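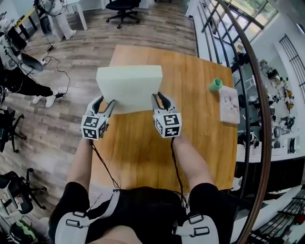

Skuvstead hand grippers: frequently asked questions

Last updated in October. Maintained by the people who use the shared workshop at Drunport. Build files and the parts list are in the usual folder.

What is Skuvstead?

A pair of hand-held grippers you can build yourself, plus the software that turns what you do with them into practice data for a robot arm. You pick things up, move them and put them down. The arm learns from the recordings.

Do I need a robot arm to start?

No. You can record for weeks without one. The arm we train for is called Edham and it stays in the workshop, so most home builders send their recordings in.

Do I have to build both grippers?

One is enough for simple picking. Build the pair if you want to record anything that needs holding from two sides, such as a foam block or a box lid.

What are the black and white squares for?

They are markers. The software uses them to work out where each gripper is and which way it is turned. Print them matt, at full size, and glue them flat. A bubble under the paper is enough to upset the tracking. Don't swap the left and right sets, as the codes are different.

Which objects should I begin with?

Foam and plain wooden blocks. They are cheap, they don't roll and they survive being dropped. Leave cups and anything shiny until your first batch has passed the check.
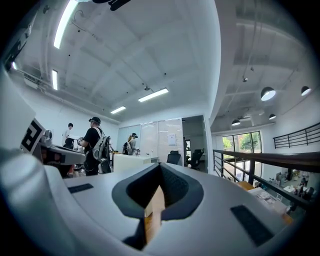 Bình Đàm wrote in to say that the fingers on a first build closed unevenly and dropped every small block, and that loosening the pivot screws by a quarter turn cured it. We now suggest trying this before reprinting any parts.

How long does a build take?

Allow two evenings, not counting printing. Wiring is the slow part. Test each cable before you close the housing — opening it again tends to crack the clips.

How should I run the cables?

Along the forearm, with enough slack to bend your elbow fully. Stop and sort it out if you feel a tug when you reach.

How many recordings does Edham need?

The block task was trained on 3,519 recordings from several people. You won't need anything like that for a first try. Send about 15 and we will tell you if they are usable.

Why were my recordings rejected?

Usually the markers were out of view or the light changed part way through. Erick Shirima's guide to the Işık checker explains each error code. Run the checker at home before you upload.

Can I use the workshop if I have nowhere to record?

Yes, if a table is free. Book through the Drunport page and bring your own objects. Chargers stay in the building. Please put the chairs back and coil any cables you have used.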